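Rocío Ojeda
2025-09-08

1/ OK so the Tovard two-arm kit. Had it for a while now, people keep asking in DMs, so doing this as a thread. Typing fast, sorry in advance

2/ Quick background: Tovard sells the kit (arms, grippers, cables, control software). Jiltden is the reseller I went through. Jislow is the add-on subscription for training your own tasks. Three different logins. Yes really

3/ Price. Kit was $3931 from Jiltden, shipping included. The single-arm version is $2963. If you're only doing pick and drop get the single and stop reading here

4/ I wanted two arms for soft stuff. Cloth, bags, floppy packaging. Small-order packing basically. Rigid boxes are solved, plenty of cheaper kits do boxes

5/ Setup took me 2 evenings. Manual says one. Manual also skips a page between mounting and calibration, the PDF on the Jiltden site has it, the printed one doesnt

6/ Frame is NOT in the kit. You need something stiff to bolt to. If your table wobbles the calibration drifts and you'll blame the software like I did

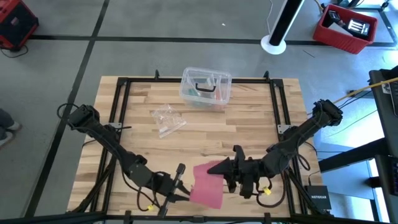 7/ Cloth handling is the reason to buy this thing. Grip force goes way lower than I expected, and there's a soft-close setting you want on from day one (buried under Advanced, of course). With something thin like that pink cloth between the grippers you want both arms working close in, near the front of the table, and reach is fine there. Far corners, less so. Elbows start to argue

8/ Cables. My biggest gripe. They drape along the outside of the arms and there's a coil left over at the base. Tovard sells a sleeve set separately. Should be in the box at this price

9/ Also the fingertips. Stock ones are slim and pointy, good for edges and corners of fabric, meh for anything round. Spare set ships with the kit, at least mine did

10/ Someone asked about noise. Quiet. Little whine when both arms hold position, you stop hearing it

11/ Software. Teaching a task is easy enough – you move the arms by hand, it records, you clean up the path after. The cleanup screen is where the time goes. No undo past 5 steps. Five!!

12/ Jislow add-on: worth it if your items change a lot. Not worth it if you run the same thing all week. Free trial is real, didnt ask for a card

13/ It did eat one of my saved tasks after an update. Support got it back the next day. Export your stuff anyway

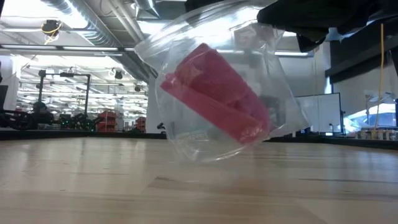 14/ Bags next, bc that's what most of you pack in. Clear film is the hard case for any camera-based kit and Tovard's docs are pretty vague on it. Think about what it has to deal with: wrinkled see-through plastic, shiny folds, overhead lights bouncing off the tabletop too. What the camera can get hold of is the red item inside, so I'd teach bag tasks with a strong color in there first and leave pale items for later

15/ Pinch at the top where the film bunches up. One gripper is enough to lift a light bag, but the bag tilts, so plan your drop spot for a tilted bag. I set the release a bit lower than the software suggests

16/ Glare tip: matte mat on the table. Cheap. Did more for me than the exposure settings and I spent a whole afternoon in the exposure settings

17/ Labels – don't count on the kit reading them. There's a scan mode in the menu, it wants the label flat and facing the camera. Inside a crumpled bag, forget it. Scan before you bag

18/ Support. Tovard answers email, slow but the answers are good. Jiltden has a phone number and a guy named Domínguez picked up both times I called. Knew the product cold. Ask for him

19/ Warranty is through Jiltden not Tovard. Read that bit before you open the arm covers. Opening them for the sleeve set is allowed, I checked, get it in writing tho

20/ Things I'd tell Tovard if they're reading: put the sleeves in the box. Fix the undo. One login. Print the missing page

21/ Things I'd leave alone: grip force range, the hand-teaching, the mounting brackets (solid, zero slip so far)

22/ Who should buy: small shops packing soft goods, teaching labs, anyone ok with tinkering. Who shouldn't: anyone who needs it running the day it shows up

23/ Would I buy again? Yes, the two-arm one. I'd budget extra for the frame and sleeves and I'd skip Jislow the first month

24/ Few replies already so adding here. No, it doesn't come assembled. Yes, you can run one arm while the other is parked, but the parked one still needs power or calibration complains

25/ No affiliate link, no discount code, paid full price. Jiltden says a new gripper is coming in December, wider opening. If you pack bulky stuff maybe wait for that

26/ Will post my settings for thin fabric when I get them typed up. Grip force, close speed, lift hieght. Reply if you want the bag ones too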